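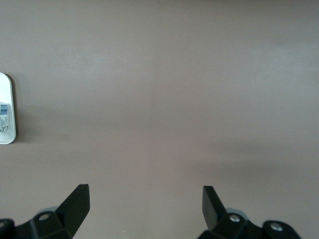 Figure 4. View from the wrist camera of the Livik kit with the gripper open over the work surface. Part of a white, labeled object is visible at the left edge.

4.2 Wrist camera and gripper

The Livik kit is sold by Stinerbridge as a retrofit for small tabletop arms. It consists of a two-finger gripper, a wrist camera with its bracket, a cable set, and a software license for one workstation. We bought two kits through the normal sales channel and paid list price. The vendor was told that the kits were for a review but had no part in the tests and did not see this section before submission.

Both kits were mounted on the arms already in use at the Firnesley site. Mounting followed the printed guide except for the cable route, which the guide leaves to the user. We ran the camera cable along the outside of the forearm and fixed it with hook-and-loop straps. A first attempt with the cable inside the cable sleeve of the arm made it too short at full wrist rotation, and the connector pulled out. Buyers with a similar arm should order the long cable, which is listed as an extra.

The camera looks past the fingers toward the work surface. In Figure 4 the two black fingers enter from the bottom of the view, with a wide gap between the tips. The upper half of the view contains only the surface. This layout matters for the rest of the section, as the vendor's software uses the area between and above the fingertips to search for the next item, and it ignores the area covered by the fingers themselves through a fixed mask.

The mask is set once, during calibration. The user opens the gripper fully, starts the mask tool, and confirms the outline that the software proposes. On the first kit the proposed outline was accepted without changes. On the second kit it missed part of the right finger, and we corrected it by hand. The tool does not warn the user when the mask is incomplete. The effect is a false item reported at a fixed place near the bottom of the view, and an operator who has not seen it before may spend some time looking for a fault in the camera. We suggest that a warning be added.

4.3 Items at the edge of the view

Many of the items handled in our tests are containers with printed labels. The kit can read a barcode before the pick and pass the result to the host program. For this it needs the whole code in view, at a usable angle, and at enough resolution. Figure 4 shows a less favorable case. The white object is only partly in view, with its barcode turned sideways, and the lines of print under the code are too small to read at this size. The rest of the object lies outside the view, so its full outline is not available to the grasp planner.

The software handles such cases with what the manual calls a recenter move. If a region that looks like an item touches the border of the image, the arm is shifted toward that side and a new image is taken. The shift is a fixed step that the user can set. We left it at the factory value for the main test and changed it only in the follow-up described in Section 4.5.

Recentering worked in the plain sense that the software asked for the move each time an item touched the left or right border and was brighter than the surface. It was less dependable at the bottom border, where the mask and the item can overlap. In that position the software sometimes treated the visible part of the item as part of the gripper. Aníbal Cabrera, who wrote the host program for the tests, added a rule that backs the arm away before each search, and the problem did not come back during the main test. The rule is simple, but it is work that the buyer has to do.

4.4 Lighting and shadow

The kit has no light of its own. The product sheet presents this as a way to keep the wrist assembly light, and for many users it will be acceptable. It does mean that the image depends on room light and on where the arm stands relative to the lamps. The surface in Figure 4 is plain and matte, yet its brightness is uneven, with a soft darker band across the lower right half.

A soft band of this kind did not trigger false items in our tests. The detector appears to rely on sharp changes in brightness, and a shadow with blurred edges stays under its threshold. Hard shadows were a different matter. With a single desk lamp switched on beside the table, the detector reported the shadow of a finger as an item on several approaches. Moving the lamp or adding a second one on the other side removed the effect. The manual has one paragraph on lighting and does not mention this.

White items against a darker surface gave the cleanest outlines. Dark items on the same surface were found less reliably, and black ones could be confused with the fingers when close to them. The fingers are matte black, and the bolt heads on their brackets catch the light. The bolt heads fall inside the mask when it is drawn correctly and then have no effect.

4.5 Main test and follow-up

The main test used the logged images from both kits, 3,092 in total. Each image was checked by Lorna Catacutan against the item list for that run, and unclear cases were checked again by a second reader. The software's own log was not used to decide whether an item was present. Results by item type and border position are given in Section 5.

The follow-up repeated the border cases with a recenter step of half the factory value. A block of 100 starts was run on the first kit only. The smaller step kept items from being carried past the center of the view, but it called for more moves per pick, and the operators at Firnesley preferred the factory value. We see no strong reason to change it for containers of the kind tested.

One software update was released while the tests were in progress. We did not install it, so that all images would come from the same version. According to the release notes it changes the license check and the language files only. The Dimaculangan gripper, used for comparison in Section 5, was also kept on a single version throughout.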